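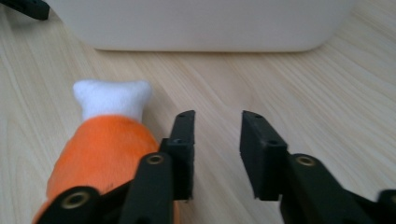
Guoqing Ding wrote:
Sort the plush toys before you wash anything. Turn each one over, find the seam, and pull it gently with two fingers. If the stitching opens, mend it first, or the stuffing will end up in your machine.

After that it's easy. Put each toy in a zipped mesh bag, use cold water and the gentle cycle, and add about half the soap you would use for clothes. I take mine out and press them between two towels. Fleece parts take longest to dry, so leave them by a fan overnight and squeeze the middle in the morning before you put them away.

Original post, from Hudcombe_Mom:
We have 19 small stuffed toys, mostly pretend food, and they live all over the living room. I want to wash them and keep them in one plastic bin on the play table. The Tedside bin I was looking at has a lid. The open one is 2 dollars cheaper. Which is better for soft toys? My kids are 3 and 6. I would like to get this done by Thursday, when my sister comes.

Pagano77 wrote:
Get the open one. My kids never put a lid back on anything. Also I would not wash all of them, just the ones that smell.

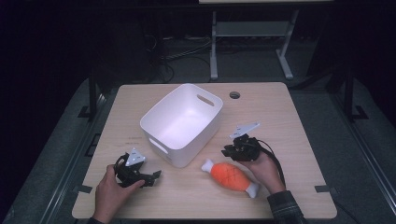

Do the toys need to be fully dry before they go in the bin?
They do, all the way through, and the middle of a thick toy can still be damp when the outside feels fine. Give it another day if you aren't sure.

Gondgate_Gran wrote:
I agree on no lid. I like a white plastic bin with handle slots in the ends. A child can drag it across the floor, and it wipes out with a damp cloth. Don't fill it to the top or they will dump the whole thing to get at one toy. I keep half of ours in a closet and swap them every month or so. In May I gave a bag of them away and the kids didn't ask for a single one.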